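4.2 Wording of the listings and time on the market

The second part of our study concerns the text which sellers and agents write for a house. We collected 3,000 listings from two towns, Movlow and Sultley, and we kept only those where the final price was known. Listings for land without a building were removed. Each text was read by two persons, and when they did not agree, a third reader (B. Kushwaha) took the decision.

We divided the words of praise into 3 groups: words about the place, words about the rooms, and words about surfaces and materials. The last group was the most difficult to code. Many agents write "marble" or "stone" also when they speak only of a pattern, and the readers had to look at the photographs of the listing before they could choose a code.

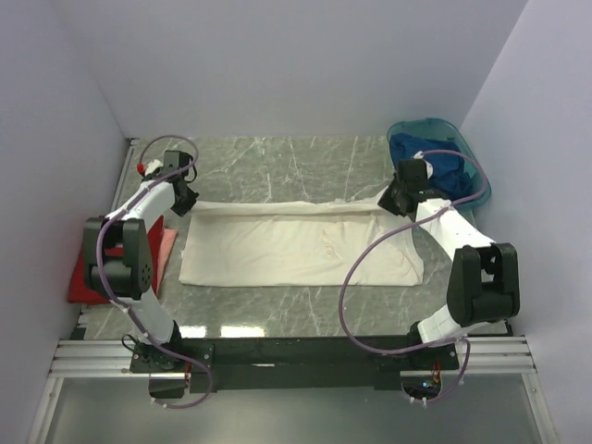
Figure 2. Cream cloth on a grey marble-patterned tabletop.

In Sultley, the texts with much praise for surfaces stayed longer on the market than the plain ones. In Movlow we did not find this difference. One possible explanation is the age of the houses. The old terraces in Sultley are often sold after a quick repair, and buyers may read such words with more care. Pons and Akpalu made a similar remark in their earlier work on Plirnau, but their sample contained only flats.

The length of the text had a weaker effect than we expected. Texts written completely in capital letters were too few for a separate test, so we put them together with the others. The asking price was used as a control in all models, and the results with the floor area as an additional control are given in the appendix.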